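Small Kitchens, Big Tile: Inside the Runden House in Sidisville

Start at the back door, everyone does. The front one sticks in January and the hall is all coats anyway.

The kitchen is 7 feet wide. Galley, window at the far end over the sink, a radiator nobody was allowed to move. Flakow, the two-room design studio over the old bank, got the job in spring with one instruction from the owners: no white. None. They'd had white for 17 years and were done with it.

So, green. Deep bottle green on the lower cabinets, flat finish, brushed on by hand so you catch the strokes when the sun comes in low. Uppers are gone except one run by the stove, and that's open shelf, oak, oiled twice. Plates, the good bowls, a jar of spoons. Dust? Sure. They wipe it down.

The floor was the fight. Flakow wanted a small hex tile, the owners wanted something big and quiet. Big won. Large clay squares from Hopkin, the tile yard out past the rail line, laid on a diagonal with a thin sand-colored grout. In a narrow room the diagonal pushes the walls out a little. Looks a foot wider, easy. The tiles vary, some almost orange, some closer to brown, and the installer spent a whole morning shuffling them around dry before any mortar came out. Worth it. One cracked by the radiator and was swapped the same week.

Counters are soapstone on the sink side and butcher block on the other. Two materials in a room this size is a risk, and on paper it looked fussy. In person the stone goes dark and drops back, the wood does the talking. The tile, cut and sealed, came to $700 and was the cheapest line on the sheet after paint.

Lighting next. Three small brass sconces, no cans in the ceiling. Warm bulbs, all on a dimmer by the door. At 5 in the afternoon in winter the green goes nearly black and the brass picks up, and thats when the room is at its best. Mornings are plainer. Still nice.

Hardware: plain cup pulls, unlacquered, already spotting around the edges. Faucet to match, sort of. It came in a shade too yellow and they kept it.

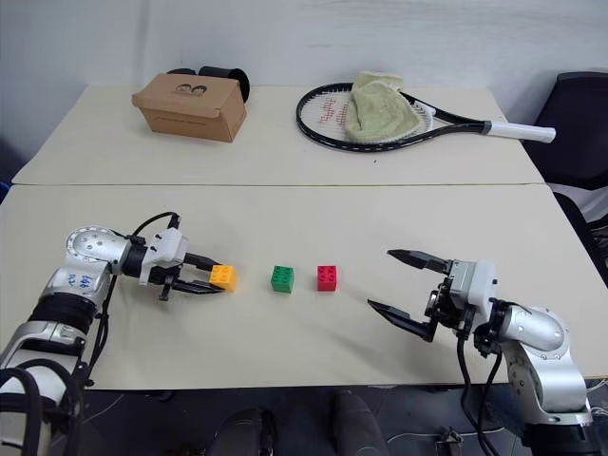 Do dark lower cabinets make a narrow kitchen feel smaller?

Less than you'd expect, as long as the walls above them stay light and the window is left bare. In the Runden house the plaster over the counter is a soft putty color, and the eye goes up to it before it goes down.

What's left to do. A shade for the back door, linen probaly. The pantry shelves, still raw pine. And the dining room, where the old wallpaper is coming off in strips and a roll of sample green is already leaning in the corner.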